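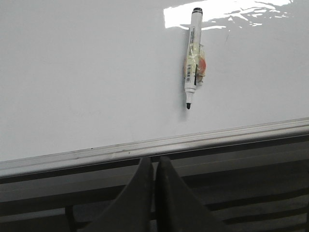
How often do you have to recalibrate the arm's reach to the board?
Every morning at eight, and again any time somebody bumps the base.

That was the first thing I asked the technician who looks after the writing cell at Lumusura, and the answer came so fast I figured I wasn't the first. The cell's job is pretty narrow (it picks markers off a whiteboard and puts them back, over and over, for wear testing), but keeping it happy takes a surprising amount of fussing!

"The board is the fussy part," she told me. "People think it's flat. It's never flat. So I touch off at 13 points and let the Zodholm controller build a little map." She runs the first pass at low speed, fingers open, and watches the gap to the tray the whole way. If it looks tight she stops and does it over.

I asked about glare, which drives me nuts in my own shop. "Oh, we fought that for weeks," she said. "You get one bright streak near the cap and the vision tool decides the marker ends there. I dropped the exposure and told it to look for the black tip first." She keeps the lighting settings taped inside the cabinet door, along with the old ones, in case she has to go back.

The tape on the markers is her department too. She redoes it every 1000 cycles, or sooner if it starts to bunch up, and wipes down the finger pads while she's in there. Tray dust gets the vacuum in December and June, "and whenever I can't stand it."

The worst repair so far was a cracked finger mount in the Fester gripper. The spare had to come from Salcedo, and the cell sat idle until it did. She orders two at a time now. The new one had 1464 cycles on it when I left, and she was already back at the pendant, nudging point six.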